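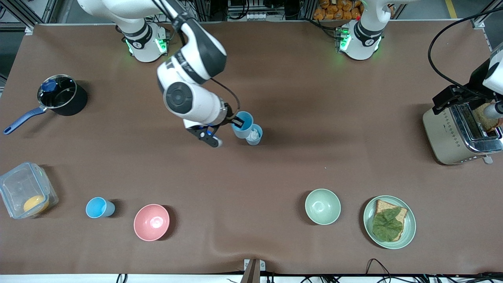
An Afternoon Among the Breakfast Things at Gramalden

Category: Days Out & Open Doors
Print this page | E-mail this page
2020-02-18 | by Okafor

I had been meaning to get out to the Gramalden open day for ages, and this year I finally put my name down for the afternoon tour — 14 of us, plus a very patient guide, and coffee waiting at the door. The place takes up one floor of the old Andier building, and they told us almost 1,000 people had signed up over the week, so I felt lucky to get in at all.

I expected to walk straight past the kitchen things, but that big brown table was where I stayed longest. I have a weakness for a good toaster, and theirs is a handsome one, brushed stainless steel with two slots and a dotted pattern pressed into the side. With a golden slice standing up out of the top, it had me thinking about butter (I had skipped lunch to make the train, which was silly of me). I was taken with the two light blue cups as well, one a little taller than the other, and with the black saucepan and its long blue handle. My mother had blue-handled pans when I was small, and I would happily have carried this one home.

The tour runs 90 minutes and there are stairs, so wear comfortable shoes. Parking at the Dirkholm lot is free after noon, but it has only 40 spaces and they go fast. The next open day is in May, and my sister and I have already put our names down.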